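Building Services Notes: Kitchen Circuits and the Nuisance Trip

Over the winter the maintenance desk logged 15 calls for tripped breakers in the Briem building, and nearly all of them came from the shared kitchens. In each case the breaker was reset and the call closed. In May we asked Houshang Azimi of Prandell to review the kitchen circuits floor by floor, and what follows is a digest of his report for residents who want more than the notice by the elevators.

A breaker on a kitchen countertop circuit in this building is rated at 20 amps. At a nominal 120 volts, that is 2,400 watts. A heating appliance draws close to its nameplate rating for as long as the element is on, and two heating appliances on one circuit can exceed the breaker rating without either one being faulty. The breaker then opens on its thermal element, often after several minutes. The delay is the reason people tend to blame whichever appliance they touched last.

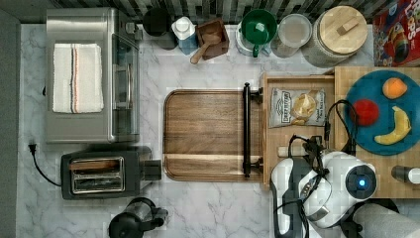
Toaster oven and two-slot toaster on a marble counter.

The original drawings show two countertop circuits per kitchen, as code required when the building was wired. The intent was that the receptacles would alternate between the two. On the lower floors they do. On the upper floors, which were finished later by Gundness under a separate contract, the receptacles were wired in sequence, so that every outlet on the long counter is fed from the first circuit and the second circuit serves only the short return by the window. The work passed inspection and is safe. It does mean that the long counter, where people put things, has half the capacity one would assume from looking at the panel.

Azimi measured load at the panel with a clamp meter while each kitchen was in ordinary use. A toaster in the fourth-floor kitchen drew 1,156 watts. Adding a typical coffee maker brought the circuit near its limit, and a third appliance took it over. The breaker held for 6 minutes and then opened. He repeated the run with the coffee maker moved to the return outlet and saw no trip. 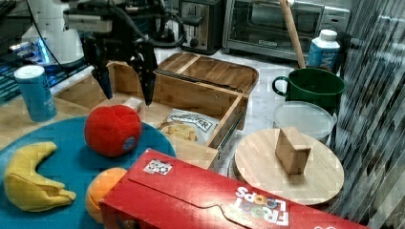

The panels themselves are Nunolari load centers, and Azimi opened each one. He found no scorching, no loose neutrals and no evidence of heating at the bus. Two breakers on the third floor had terminal screws below the specified torque. These were tightened. One breaker on the fifth floor opened early under a controlled load and was replaced. The old breaker had been reset often, and while a breaker is designed to be reset, repeated overload operation can shift its calibration over time. If a breaker in your kitchen trips twice in the same day, please call the desk and leave it off until we have been up.

Several residents asked whether the breakers could simply be changed for larger ones. They cannot. The breaker protects the wire in the wall, and the wire in these walls is 12 gauge copper, for which 20 amps is the limit. A larger breaker would let the cable run hot before anything opened. Replacing the cable would mean opening the tile on every floor, and the estimate for that work was far outside this year's budget.

Ground-fault protection is a separate matter and was reviewed separately. The first receptacle on each run is a GFCI device, and it protects everything downstream of it. When that device trips, the outlets beyond it go dead while the breaker at the panel stays on. A fair share of the calls recorded as tripped breakers were of this kind. The reset button is on the receptacle closest to the door. Press it firmly until it clicks. If it will not hold with everything unplugged, the device is at end of life or there is a fault on the run, and in either case it needs an electrician.
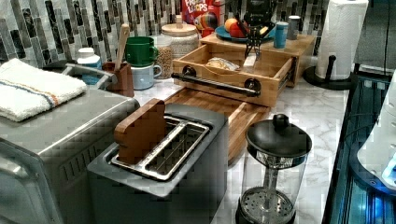
Appliance condition accounts for a smaller number of calls. Crumbs are the usual cause in toasters, and a tray that has not been emptied for a year will smoke well before it trips anything. Unplug the toaster and let it cool before emptying the tray, and do not reach into the slots with a utensil. Nothing should go into a slot except food, and a piece that stands up above the rim, as the block of wood in the toaster does, is also too tall for the slot even when it is bread. Toaster ovens need more clearance than most people give them. Vents like those in the side panel should be kept open, and the top of the case gets hot in use, so a folded towel belongs somewhere else whenever the oven is on. Cords should be checked for stiffness or discoloration near the plug. A plug that is warm to the touch after use indicates a worn receptacle, and the desk will replace the receptacle at no charge.

The corrective work is scheduled in two stages. Prandell will first rewire the upper-floor receptacles to alternate between circuits, which can be done from the existing boxes without opening the walls. Each kitchen will be without power for one morning. The second stage adds a dedicated circuit for one heating appliance of more than 1,000 watts in each kitchen, run in surface raceway above the backsplash. That outlet will carry a label.

Until the first stage is finished, residents on the upper floors should run one heating appliance at a time on the long counter and use the outlet by the window for the second. Outage times will be posted on each kitchen door. Copies of the full report, including the panel schedules and meter readings, are at the maintenance desk.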